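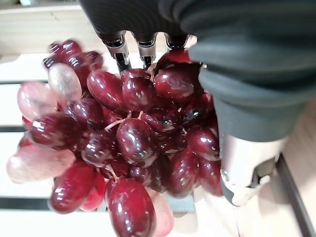
第14章　観客と競技環境

本章の学習目標

本章を学習した後、学習者は次の事項を説明できるようになる。
・「地元の利」という語が指す複数の要因と、その区別
・観客の声援および騒音が、選手と審判員の双方に及ぼしうる影響
・会場運営者が観客に対して定める行動基準の構成と運用上の課題
・無観客または観客数を制限した試合から得られる資料の読み方

14.1　はじめに

競技スポーツの多くは、観客の存在を前提として制度が組み立てられてきた。入場料収入、会場の設計、試合開始時刻の設定、放送の演出は、いずれも観客がそこにいることを織り込んでいる。しかし、観客が試合の内容そのものにどの程度関与しているかという問いは、競技規則の教科書では長く周辺的な扱いを受けてきた。規則書の条文は選手、指導者および審判員の行為を細かく定めるが、観客に関する条項は会場管理の章に短く置かれるにとどまることが多い。

前章では、審判員の判定とその訂正の手続を扱った。本章ではこれを受けて、判定や競技が行われる場の条件に目を移す。中心となるのは、屋内で行われるラケット競技と球技である。屋外競技における天候および標高の影響は第15章に譲る。

14.2　事例：プレヴトン室内競技場

議論の手がかりとして、プレヴトン室内競技場で行われたクラブ対抗テニスの試合を取り上げる。同競技場の観客席は2558席で、コートと最前列との距離が短い。地元クラブの主将を務めたヨランディ・モコエナは、第1セットを失った後、第2セットの途中から観客の大きな声援を受けるようになった。相手方のホルクム・クラブは、サーブの動作に入ってからも声がやまないとして主審に申し立てを行い、主審は場内放送で静粛を求めた。

放送の後も声は完全には収まらず、主審は試合を一時中断した。再開までに要した時間は短かったが、両クラブの見解は分かれた。地元側は、声援はポイント間に限られており、観戦の慣行の範囲内であったと主張した。ホルクム側は、声の大きさよりも、それがいつ発せられるか予測できないことが問題であると述べた。試合は地元クラブが制し、申し立ては結果に影響しないものとして処理された。

この事例には、本章で扱う論点の多くが含まれている。静粛を求める権限は誰に属するか。求めに応じない観客がいる場合、その不利益を選手に負わせることは許されるか。また、申し立てが試合の流れを変えるために利用される可能性を、審判員はどのように評価すべきか。

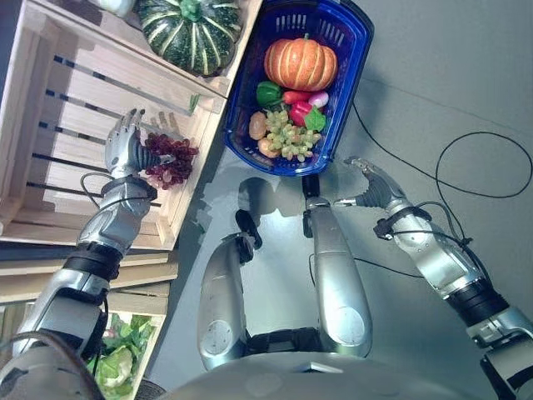

ブシムジ・シビヤによれば、この種の紛争で最初に確認すべきことは、声援が相手選手の動作中に発せられたか否かの一点であり、声の内容や品位についての議論はその後に行えば足りるという。シビヤはまた、主審が早い段階で短く注意を与えた試合では、後に中断に至ることが少ないと指摘している。

これに対し、ザネレ・ステインは、動作中か否かという基準だけでは、ポイント間に特定の選手へ向けられる執拗な野次を捉えきれないとする。両者の見解の相違は、観客の行為を時間によって規律するか、対象によって規律するかという考え方の違いに由来する。この点は14.5節で改めて検討する。

14.3　地元の利を構成する要因

「地元の利」とは、同等の実力をもつ競技者が対戦した場合に、本拠地で競技する側に観察される有利さをいう。一つの原因を指す語として用いられることもあるが、本書では次の四つの要因の総称として扱う。

（1）習熟要因
床面の反発、照明の角度、背景の色など、会場固有の条件に慣れていることから生じる有利さである。本拠地で日常的に練習する選手は、打球が照明と重なる位置をあらかじめ知っている。

（2）移動要因
遠征する側が負う移動の疲労、睡眠の乱れ、食事時刻のずれから生じる差である。移動距離が短い地域リーグでは小さく、長距離の移動を伴うリーグでは大きくなると考えられる。

（3）観客要因
声援、拍手、静寂などが選手の心理および行動に与える影響である。声援は必ずしも地元側の助けとはならず、期待の重さが地元選手の失策につながる場合もある。

（4）判定要因
観客の反応が審判員の判断に影響し、その結果として一方の側に有利な判定が増える可能性をいう。審判員の誠実さを疑うものではなく、判断が短時間で行われることに伴う一般的な問題として理解されるべきである。

これらの要因は同時に作用するため、勝敗の記録だけから個々の大きさを取り出すことは難しい。たとえば、ある地域リーグで遠征側の勝率が43パーセント近くであったとしても、その数値は四つの要因の内訳を何ら示さない。学習者は、勝率の差をただちに観客の力として説明する記述に接したとき、他の要因がどのように扱われているかを確かめる必要がある。

14.4　観客数を制限した試合

要因を分けて考えるための手段として、観客を入れずに行われた試合の記録がしばしば用いられる。会場、選手および移動の条件が変わらず、観客だけがいないのであれば、通常の試合との差は観客要因と判定要因によるものと推定できる。

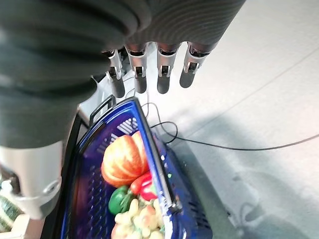
ただし、この推定にはいくつかの留保が必要である。第一に、無観客の試合は通常と異なる事情の下で行われることが多く、練習時間や日程も同時に変化している場合がある。第二に、観客がいない会場では選手同士の声や指導者の指示がよく通り、競技の進め方そのものが変わりうる。第三に、対象となる試合の数が限られるため、偶然による変動を除きにくい。

ハニシレ・ヴィッサーは、コレロ地区の室内リーグを対象とした報告において、観客数を段階的に制限した試合と通常の試合とを比較し、選手が主審に説明を求める回数の変化に注目した。勝敗に比べて一試合当たりの観測数が多く、短い期間の記録でも傾向を検討しやすい点に、この方法の利点がある。一方、説明を求める行為の増減が何を意味するかについては解釈が分かれ、同報告もその点については結論を留保している。

14.5　行動基準の設計

会場運営者が定める観客の行動基準は、一般に、禁止行為の列挙、注意および退場の手続、ならびに周知の方法によって構成される。このうち実務上の困難が集中するのは手続の部分である。注意を与える者が主審であるか会場係員であるかが明確でない場合、対応が遅れ、選手が自ら観客に応答する事態を招きやすい。選手の応答は多くの競技で警告の対象となるため、観客の行為によって選手が処分を受けるという不均衡が生じる。

ラウ市の体育施設で採用されている基準では、主審が係員に合図を送り、係員が当該の観客に直接注意を与える方式がとられている。場内放送は、注意が2度に及んでも改善が見られない場合に限って用いられる。この方式は試合の中断を少なくする利点をもつが、係員の配置と訓練に相応の費用を要する。

以下の各節では、これらの基準を、選手の保護、審判員の独立および観客の表現という三つの観点から順に検討する。読み進めるに当たっては、14.2節の事例に立ち返り、各方式が適用されていた場合に主審がどの時点で何を行うことになったかを考えられたい。

主要用語
地元の利、習熟要因、移動要因、観客要因、判定要因、静粛要請、行動基準、無観客試合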